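Elska (frozen confection)

Home | Foods | Desserts | Frozen | Random article 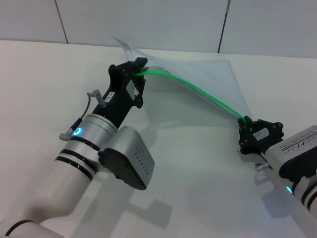

Elska is a chocolate-coated frozen confection on a stick, made from a cultured milk base with a core of salted caramel. It was introduced by the dairy firm Seppälä as a summer product and has been sold all year since its third season. The name is used for the original bar and for a small group of later flavors.

Composition

The base is made from whole milk, cream, sugar, skim milk powder and a portion of cultured buttermilk. The buttermilk gives a mild sour taste and lowers the sweetness of the finished bar. Egg yolk was part of the first recipe but was dropped when production moved to a larger plant. Locust bean gum and guar gum are used as stabilizers.

The caramel core is cooked to a lower temperature than caramel meant for room-temperature candy. Glucose syrup makes up a large share of its sugar, which keeps the core soft at freezer temperature. The coating is milk chocolate thinned with coconut oil. It sets within seconds of contact with the frozen base and breaks cleanly when bitten.

A standard bar weighs 60 grams and supplies 209 kilocalories. The multipack bar has the same recipe and weight.

Production

The mix is pasteurized, homogenized and held cold overnight before the buttermilk is added. Air is whipped in during freezing. The amount is kept low by the standards of the category, and the bar is denser than most molded products of similar size.

The semi-frozen base is poured into metal molds standing in a brine bath. Once a shell has formed against the walls, the liquid center is drawn out by suction and replaced with caramel. A thin layer of base closes the opening, and the stick is inserted before the bar is fully hard. Finished bars are released by brief warming of the mold, dipped once in chocolate, and wrapped.

The first line produced 500 bars an hour. Early batches often leaked at the stick, a fault traced to caramel being filled too warm. The filling temperature was lowered and the closing layer made thicker.

Varieties

Elska Dark has a dark chocolate coating and an unsalted core. Elska Rye adds toasted rye crumbs to the coating and is the only variety that contains gluten. Elska Lingonberry replaced the caramel with fruit puree; it was withdrawn after two seasons, as the puree froze harder than the base around it.

A bite-size form without a stick is sold in tubs.

Distribution

The bar was first sold from kiosks in the lakeside town of Ginedik, where a trial run of 600 cases was shipped in August. The grocery chain Grillden took the product the following year and remains its largest outlet. Single bars are sold mainly at kiosks and filling stations.

See also

Ice cream bar
Cultured buttermilk
Compound chocolate

Last updated: 27 October 2026

This site uses cookies to remember your settings. Accept | Manage choices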